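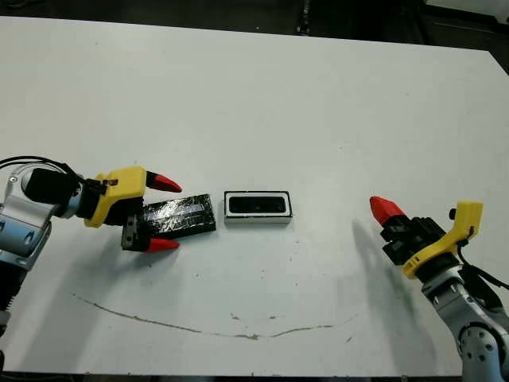

The black block in its shiny wrapping, with the small white tray beside it on the table.

Last updated: February 7, 2025
Reading time: 3 min

Ticket: block will not sit down in the tray
Opened by: Müzeyyen Coşkun
Picked up by: Sivaprasad Menon
Status: open, waiting on a second tray

Müzeyyen Coşkun wrote:
Hello all, and sorry in advance for the length of this one. I have been setting out the Tuncer trays on the white table and I cannot get the black block to go down into the recess and stay down. It goes in at one end quite happily and then the other end rides up, and if I press that end the first one lifts. I have tried it both ways round. I have also tried it with the tray turned, which made no difference, though I did feel better for having had a go. The parts list from Wamach says this block and this tray belong together, so I don't think I have picked up the wrong one, but I would be glad if somebody could check.

Sivaprasad Menon replied:
Thank you, Müzeyyen, and please don't apologise, a long ticket is much nicer to work from than a short one. My first thought is the wrapping. It is shiny stuff and it folds over on itself at the ends, and a fold or two can be enough when the recess is a close fit. Could you run a fingernail along the short edges and tell me whether you feel a ridge? Please don't peel anything off just yet - Kaan will want to see it as it is.

Müzeyyen Coşkun replied:
Yes, there is a ridge on one short edge, and a softer one on a long side near the corner. I pressed the short one flat with the back of a teaspoon (the only thing to hand) and the block went in further than before, but it still rocks.

Kaan Ertürk replied:
Hello both. I wrapped that batch, so the ridge is mine, I'm afraid. We were down to the end of the Wustex roll and I overlapped it more than I normally would. It ought to come away cleanly if you warm it a little in your hands first and pull slowly. There is a fresh roll in the drawer under the kettle. One layer, join on the flat face and well away from the ends, please.

Müzeyyen Coşkun replied:
Rewrapped this morning, one layer, join on the flat face. Much better! Both ends go down now and I can pick the tray up without the block slipping out. There is still a slight wobble if I tap one corner, and I have begun to wonder about the tray itself. I laid a ruler over it and thought I could see a sliver of light under the middle, but my eyes are not what they were and I wouldn't swear to it.

Sivaprasad Menon replied:
That is very good progress. A tray can take on a bit of a bow if it has been stored under something heavy, and I know those were at the bottom of the Tivow crate from May onwards. I have asked Doğukan for another from the top of the pile so you can try the same block in both. If the wobble goes, we will put the old tray aside and close this. Do wipe the table down before you compare them, as a crumb underneath will have you chasing your tail all afternoon.

Doğukan Dağdelen replied:
Tray is on its way up with the post. I put 7 in the box, as they stack.

Recent tickets
Wustex roll tearing along the edge
Tuncer tray lids: which way up?
Tivow crate labels peeling
Where do the spare rulers live now?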